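Prekeo Bedside and Desktop Cabinet, Single Drawer

Product group: Small storage
Range: Prekeo
Supplied by: Adams, Nonodstead
Page last revised: 2018-09-19

General

The Prekeo single-drawer cabinet is a small free-standing unit for use on a desk, a shelf, a sideboard or a wide window sill. It has a cream body with rounded edges, set on a dark brown wooden base frame, and one drawer behind a dark brown front. The inside of the drawer is light wood, left plain. The unit is delivered assembled. No wall fixing is supplied and none is required in normal use.

The cabinet was drawn up by Darren Hulme as a companion to the taller Skiststead unit, which has been in the Adams list for some years and is intended to stand on the floor. The two share a colour scheme but no parts. Drawers, handles and base frames cannot be exchanged between them, and orders for spares should state the range as well as the part.

Body

The outer body is a single cream-white shell. The edges are rounded on all visible faces, so there is no sharp corner at hand height when the cabinet stands at the front of a desk. The upper part of the front carries a recessed panel. The recess is part of the shell and does not open. It should not be prised or drilled.

The top will take a lamp, a telephone or a short row of books. The maximum evenly spread load on the top is 15 kg. Point loads, such as a clamp-on lamp, should be avoided altogether: the shell is not reinforced at the edges and a clamp will mark it.

Base frame

The base frame runs beneath the shell and frames the drawer opening. It carries the weight of the unit and sets the line of the drawer, so it should stand on a flat surface. A frame that is twisted, even slightly, will cause the drawer to bind on one side before any fault can be seen from outside. If the drawer begins to bind after the cabinet has been moved, check the surface first.

Bare varnished, painted or glass tops will show scratches if the cabinet is dragged across them. Adams recommends a felt mat under the unit. Any dense felt more than 4 mm thick is suitable. The mat should extend beyond the base on all sides and should lie flat; a mat with a folded or lifted edge under one corner has the same effect as an uneven table. Mats are listed separately under Accessories.

Drawer

The drawer slides directly in the frame, wood on wood. There are no metal runners, and there is no soft-close mechanism. Movement is slightly stiff when new and eases with use. The front has a semicircular notch in its upper edge and a white bar handle, long and flat, with rounded ends. The handle stands out from the front far enough to be hooked with the fingers from below or pushed with the flat of the hand.

The drawer floor and sides are unlined. A cut sheet of card or thin felt may be laid in the bottom if small metal items are to be kept there. Adhesive liners are not advised, as they lift the grain when removed.

Recommended drawer load is 4 kg. The drawer has no stop in the standard version and will come out completely if pulled past the end of its travel. This is intended, to allow cleaning, but users should support the front with the other hand when the drawer is heavily filled. A stop peg can be fitted at the workshop on request.

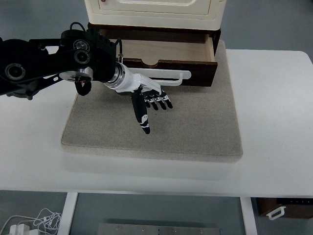
Can the drawer be opened with one hand without the cabinet sliding forward?

On a felt mat it generally can, provided the pull is straight and the drawer is not overloaded. On a polished surface with no mat, a light cabinet may move with the drawer, and the usual remedy is to place some weight on the top or to fit the mat.

Opening and closing

Pull the handle at its centre. A pull from one end turns the drawer in its opening and gives rise to most of the complaints of sticking that reach the workshop. The same applies to closing: press at the middle of the front until it meets the frame.

For users with limited grip, the bar handle is easier to manage than a knob. Touran Azimi, who handles customer trials for the range, compared the bar with two round knobs and a cut-out pull before the final version was chosen. The bar needed the least bending of the fingers and was kept for that reason. The knob version is no longer made.

Care

Wipe the shell with a damp cloth and dry it afterwards. Solvent cleaners and scouring pads will dull the surface. The base frame and drawer front should be dusted dry and, if necessary, wiped along the grain with a cloth that has been well wrung out. Do not wet the inside of the drawer. Crumbs and dust are best removed by taking the drawer out and tapping it upside down.

If the drawer remains stiff after the first few weeks, rub a plain white candle along the lower edges of the sides – two or three strokes are enough. Oil and spray lubricants must not be used. They soak into the bare wood, collect dust and make the fault worse.

Cabinets kept in unheated rooms may tighten in damp weather. The drawer should not be planed down to suit, as it will be loose again when the room dries out.

Accessories and spares

Felt mat, beige or charcoal
Drawer, complete with front and handle
Bar handle, white, with fixings
Stop peg, workshop fitted
Base frame, dark brown

The base frame is supplied to repairers only. Replacement involves removing the shell, and the guarantee does not cover shells damaged during removal. Enquiries about frames should be addressed to Ardalan Fallahi in the Nonodstead workshop.

Ordering and delivery

The cabinet is made in batches of 400. Orders placed between batches are held and sent out in the order received. The next batch is planned for November. Customers who need several units for one building, such as a guest house or a student residence, should contact Mahsa Ghorbani before ordering, as larger quantities are packed differently and need a ground-floor delivery point.

Each cabinet is packed singly in a carton with the drawer taped shut. Remove the tape slowly, pulling it back along itself, and check the front of the drawer and the corners of the shell before signing. Transport damage must be reported within four days.

Unused cabinets may be returned within 30 days in the original carton. Units fitted with a stop peg are treated as made to order and cannot be returned unless faulty.

Related items: Skiststead floor cabinet; felt mats; drawer dividers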